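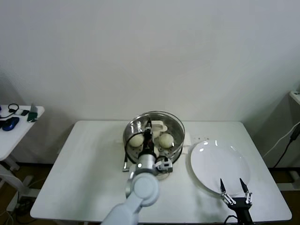
Fig. 4-1. Gripper inside the steamer, two buns on the tray, plate to the right.

4.2 Recording bun transfers

1. Lid off, flat on the table. Plate on the other side of the pot.
2. Start a new episode in Ekport. Check both wrist feeds.
3. Pick one bun, lift straight up, then across. Dont drag it over the rim.
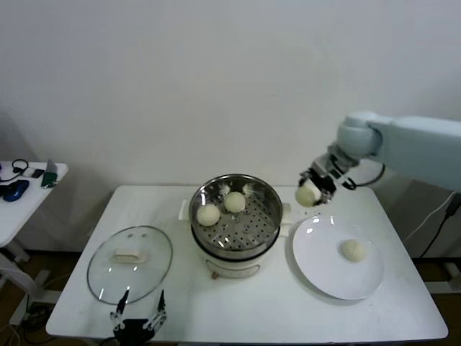
Fig. 4-2. Bun held between pot and plate.

4. Set down, open, back off. Save.

CAUTION: Never rest the arm on the glass lid.
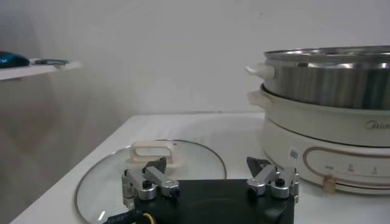
Note: failed grasps get saved too, tag "miss". Set is at 1,004 episodes, target 2,369. Tag questions to Sombat Noiphan befor you upload.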